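Public records request to a city police department: is a use-of-force log exempt while an internal review is open?

Posted by Natalina Mancuso, Mar 24, 2026

I asked the Junwood Police Department for its use-of-force log for the past 2 years. The records unit released 169 entries and withheld 41, citing "pending internal review." The letter does not name a statute or list the withheld entries by date. Can a department withhold the whole entry, or only the narrative part? 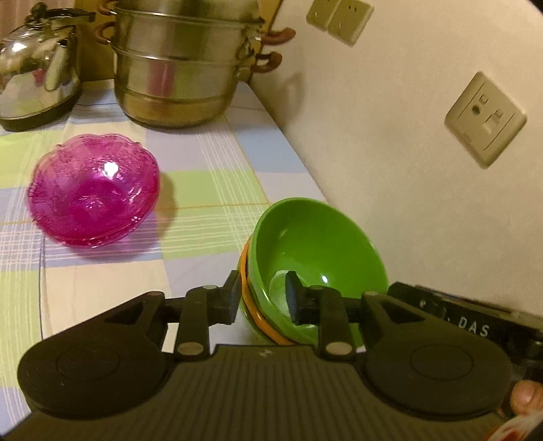 Agata Dal Bello
Depends on the state, but most public records laws require partial release. An exemption normally attaches to specific content, and the rest of the entry has to be produced with redactions. Think of the entry as layers, like the green bowl sitting inside the orange one: the narrative may be protected while the date, location and type of force under it are not. Ask in writing for the statute section and for an index of withheld entries. Keep the request number in the subject line.

Also check whether the log is kept separately from the internal affairs file. If it is filled out at the end of every shift, it is usually treated as a routine record and the review does not change its status.
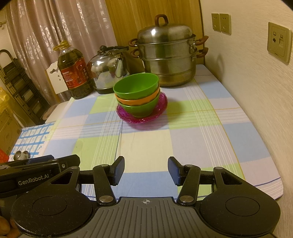

Thomas Tedesco
Agree on the index, but I would not count on the log being routine. Some states have an exemption for personnel investigations that is broad enough to cover the entry itself. Read that section before you file an appeal. The appeal deadline is in the statute and may be short. My own appeal took 22 business days and got me dates and locations only.

Fiorella Bellini
Just call them. The clerk in my town sent the rest after one call.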